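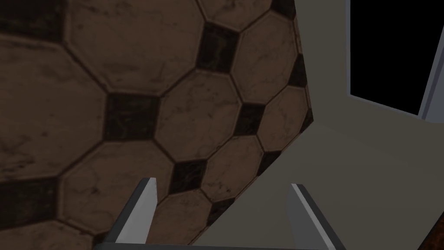 Ticket 471: Sourdough timer app skips the second fold reminder
Product: Katene (bread scheduling), version 8
Opened by: bakery account, Datville
Status: Open, waiting on reporter

First off, we love Katene! The whole morning crew runs on it, and the new dough calendar is a joy. But since the update the second fold reminder doesn't go off if the bulk rise is set longer than six hours. The first one rings fine, the third one rings fine, and the one in the middle just isn't there.

Steps: make a new loaf, set the rise to seven hours, turn on three folds, lock the phone. I've done this on two phones and a tablet with the same result. Battery saver is off and notifications are allowed for everything.

Update, Thursday, 6:40 a.m.
Tried a clean install. My recipes all came back from the backup (71 of them, so nice work there), but still no second reminder. Then I tried a five-hour rise and got all three! So it does seem tied to the length.
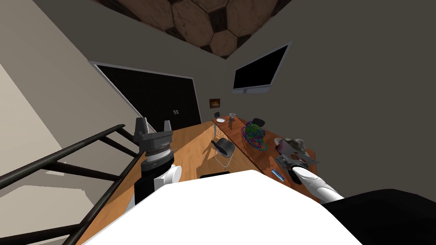 Update, same day, after lunch
More fun findings. If I change the flour type after saving the loaf, the missing reminder shows up in the list, but with the time set 24 hours late. I wonder if it's rolling over to the next day when it shouldn't. The rye starter plan from Meverau, which we import as a file, does the same thing. I've attached the log from the tablet, and I'm happy to run any test build you've got. I have dough going pretty much all day anyway!

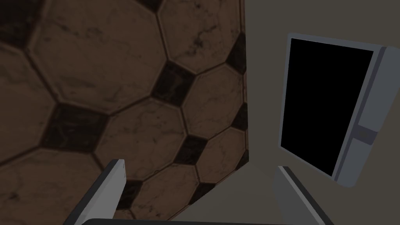

Pesivau Support: Thanks for the great detail, the five-hour test helped a lot. We can reproduce the late reminder here with a seven-hour rise. Could you check whether "Overnight mode" is switched on under Schedule, turn it off, and save the loaf again? Please leave the flour type alone while you test. If the second fold still doesn't ring, send us the new log and we'll move this to the app team.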